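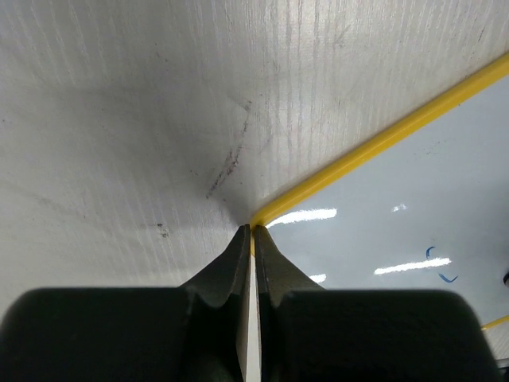 Why can't people just wipe the table and get on with their day? That was the first message we got after I mentioned the Clear Square in our newsletter, and the reader who sent it had a second question too: does a table really need a border drawn on it?

Fair questions, both of them, and I'm going to spend most of this release answering them, so get comfortable.

FOR IMMEDIATE RELEASE

Clutura Launches Skendo, a Mark-It-Yourself Kit for Shared Work Tables

LIVIS, Sunday, February 18, 2024 — I run Clutura, a small company that makes plain things for messy work tables, and today we're putting our newest one on sale. It's called Skendo. It's a smooth white mat, a roll of yellow tape, a wax pencil for marking corners, two cleaning cloths and a folded sheet of instructions that I rewrote more times than I'd like to admit. You lay the mat on your table, run the tape along all four sides, and from then on the part inside the yellow is the part you keep clear.

I know how that sounds. It's tape on a table! But I've been around shared tables most of my working life (a print shop, then a framing shop, then a school art room, and now our own place on Đinh Street), and they all go the same way. The table starts the week clear. Then somebody parks a box on the corner for a minute. Then a pair of scissors lands next to the box, and a mug next to the scissors, and by Thursday you're cutting paper on top of a pile of other paper.

What we noticed in our own shop was that people don't mind keeping a small area clear. They mind keeping a whole table clear. Ask for the whole table and you get a lot of nodding. Ask for one square in the middle with a bright line around it and people will walk around the table to put their mug somewhere else. I've watched it happen with customers who had never heard of us and were only in to pick up an order.

So the mat is 576 square inches, two feet on a side. We tried bigger. Bigger turned into a shelf. We tried smaller, and you couldn't open a road map or lay out a shirt on it. Two feet on a side holds a sewing pattern piece, a tray of seedlings or an open laptop with a notebook beside it, and it still leaves most of a normal table for everything else.

The color took longer than it should have. Red looked like a warning. Blue vanished under our shop lights, and green clashed with the cutting mats that half our customers already own. Yellow shows up against a pale table even when you come at it from the side, and it looks cheerful enough to live with in a kitchen.

Now for the wiping question. Yes, please do wipe the table! Skendo doesn't replace that. But a pale work surface that gets used picks up marks, and some of them come off with a damp cloth and some of them don't. Dark scuffs are the ones people write to us about. My advice, which is printed on the sheet, goes like this:

Start with a dry cloth and get the grit off. Grit under a wet cloth is how you put new scratches into an old table.

Go over it with warm water and one drop of dish soap, and follow the grain if the surface has one.

For a scuff that stays put, try a soft white eraser before you reach for anything stronger. Rub along the mark and then brush the crumbs away.

For marker, find out what kind you're dealing with first. Dry-erase usually wipes away. Permanent marker may need a little rubbing alcohol on a cloth, and you'll want to test it on a corner.

Let the table dry all the way before you put down any tape. I mean it about this one. Tape over a damp spot will lift by the weekend and then you'll write me an annoyed email.

And if a scuff won't budge, leave it. A work table is allowed to look like a work table. The mat will give you one smooth spot that's easy to keep up, and the rest of the top can go on aging the way it was going to anyway.

The mat has a gloss finish, and we did argue about that. A matte one hides fingerprints better. It also holds on to pencil dust, glue and whatever that gray stuff is that comes off cardboard. Gloss wipes down in a few seconds, so gloss won. The trade-off is that it picks up reflections from overhead lights, and if you have long tube lights in your ceiling you will see them in it. Most people stop noticing. If you do close work and the glare bothers you, shift the mat a few inches before you tape it down, or turn it.

Speaking of turning it — lay it on the diagonal if you can. I was a skeptic. I like things lined up with the edge of the table, and the first time I saw the square set like a diamond I went over and tried to straighten it. But a square that lines up with the table starts to look like part of the table after a few days, and your eye slides right past it. Set with a corner pointing at you, it keeps looking like a separate place.
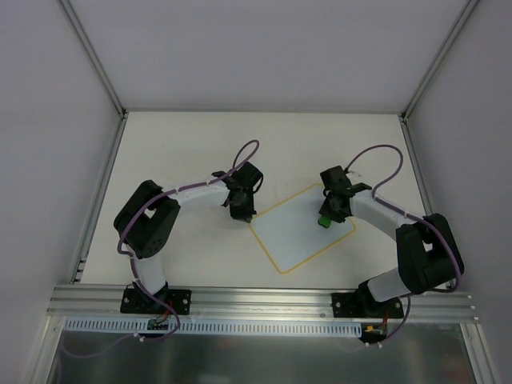 You also get those four triangles of open space around the outside, one toward each corner of the table, and they sort themselves into jobs pretty quickly. In our shop the near left one is for things coming in and the near right one is for things going out. The two at the back hold whatever we need to reach for. None of that is in the instructions, and I'd sooner let people work out their own.

It helps a lot if the walls near the table are plain. We painted ours white before we did anything else, and the whole corner felt calmer. That's free advice (well, the price of a can of paint) and you don't need our kit for it.

Here's what you get and what it costs you in effort. The tape comes on a single roll with enough for the first border and a full redo, which you will want, since everybody's first border is a little crooked. The instructions walk you through marking the corners with the wax pencil, pressing the tape from the middle of each side outward, and trimming the ends so they meet without a lump. Give yourself half an hour with no one leaning on the table. When you want it gone, warm the tape with a hair dryer on low and pull it back slowly and flat. Try a short piece first on older painted or varnished tops, and skip the tape completely on anything you inherited and care about. The mat works fine by itself there.

A few things Skendo won't do. It isn't a cutting mat, so please don't take a craft knife to it. It isn't heat-proof, so no pans and no glue guns lying on their sides. It won't make your coworkers put the scissors back either, though I have had good luck with a second, much smaller taped square just for the scissors. Customers have asked for a version with that little square included and we're thinking it over.

We made 1000 kits in this first batch, and 100 of those are set aside for school art rooms and public workshops in and near Livis, at no charge. If you run one, write to us on your own letterhead, or on the back of a permission slip if that's what's handy, and tell us what kind of tables you have and who uses them. We'll send kits out in the order the letters come in. The rest are on sale from today at our counter on Đinh Street and by mail order.

A larger mat is planned for July, for people with proper long benches who looked at two feet and laughed. It will use the same tape and the same finish. I'd rather hear from folks using the first size before we lock in the measurements on the second, so if you buy one now, do tell us what didn't fit on it. Pattern cutters, I'm looking at you! I already have a stack of notes from quilters, and they don't agree with one another about anything except that they want more room.

And back to that second question, whether a table needs a border drawn on it. Plenty don't. If you live by yourself and you clear up as you go, save your money and buy a nice cloth. Skendo is for the table that belongs to everyone in the building, the one where you arrive with your arms full and need a place to set things down right now. We've had a square on ours since before the kit had a name. The tape has been replaced a couple of times, there are scuffs all over the top around it, and I still haven't straightened it.

About Clutura

Clutura designs and packs simple supplies for shared work tables, craft rooms and small shops. We're based in Livis, and the shop is open to visitors. Come and put your bag down on one of our tables and see where you end up putting it.

Press and orders

Reporters and bloggers who'd like a kit to try can ask for one at the counter or by mail, care of Clutura, Đinh Street, Livis. Please say what sort of table it's going on, and whether the top is painted, varnished or coated, so we can put the right care notes in the box. Replacement tape and cloths are sold separately.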